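**Storing and labelling silver rope chains before a sale**

Our society is preparing donated jewellery for its spring sale in Rellham. Several rope-twist chains have become tangled, and tie-on tags slip beneath the links. Members would be grateful for advice on separating and storing them.
*Corinne Kowalczyk, April 2022*

**Basano**
Place each chain on a pale, flat surface and remove any ring or loose charm first. Ease the strands apart from the middle with two blunt pins. Do not pull at the ends. Once free, the chain should be fastened and laid full length in its own bag, with the clasp left outside the seal. Small jump rings should be kept in a lidded pot. We prepare up to 200 pieces a year by this method.

**Tider**
Talcum powder.

**Ayele**
I would add that the label should be fixed to the bag and never to the chain. Short curb-style lengths ought to be bagged separately, as their fittings catch on twisted links.

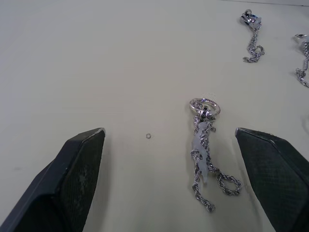 Rope-twist chain with ring and tag, a loose jump ring to the left and a short curb-style length to the right.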